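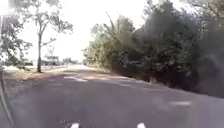

Worn road with trees close on the right. Shade crosses the pavement ahead.

How to bring a road robot onto a maintenance crew without making everyone's job worse

I ran a road inspection crew for the Tirnercombe district before the Hevon unit arrived, and I still run it now. The sales deck promised one machine would free up my people for "higher value tasks." I'm still waiting to hear what those are. If your office has signed for one anyway, these are the steps I would follow.

Step 1. Write down what the walk does now

Do this before the machine is unpacked. Ask the people who walk the road what they look for, and write it in their words. Our contract said "surface defects and marking condition." My crew's list had blocked ditches, branches leaning into the lane, soft shoulders, and the neighbor who wants to complain about the drain. The robot does the first two words on the contract. Someone still has to do the rest, and if it isn't on paper it won't be on anybody's schedule.

Step 2. Pick a dull stretch and walk it first

Choose 2000 feet of straight road with light traffic. Have one person walk it with a clipboard the same morning the robot covers it, and don't let either result be seen until both are in. Pletetti, who handled our installation, wanted to skip the clipboard. Insist on it.

Step 3. Go out at the worst time of day

Demos happen under nice even cloud. Your road has trees. Pick an hour when the sun is high and the shade lies across the lane, then look at what comes back. Faded paint is hard to tell from a patch of light, and the far end of a road can wash out to nearly nothing.
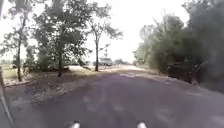 Go through the flagged items with whoever walked the stretch. Mark each one real, false, or can't tell. Keep the "can't tell" pile separate. The vendor's summary folds it into the passes, and I'd like to know who thought that was fine.

Step 4. Count the new work

On our first full run the software gave us 3000 flags. Abimbola Tijani spent her afternoons clearing them at a desk, and she had taken this job to be outdoors. Cap it early. We settled on 100 flags a day per reviewer, and anything over that waits. Log the hours too - charging, loading, cleaning the lens, driving out to fetch it. None of that was in the savings estimate.

Step 5. Settle who is responsible

Get an answer in writing to this: if the robot passes a stretch and it turns out bad, whose name is on the report? Ours said "system." I sent it back. A reviewer who signs needs the right to order a walk, with no supervisor's approval.

Step 6. Keep people walking

Rotate the desk work so no one does it more than 3 days in a row. Send a person down every road on a regular turn regardless of what the software says. We started in February on the Barbu road, and the newer hires are already slower at spotting a soft edge than the ones who learned on foot.

Step 7. Review before you renew

Put the clipboard sheets beside the machine reports and read both. I'll grant that ours is steady and doesn't mind the heat. Whether that is worth the money I can't say yet, and the vendor can't either.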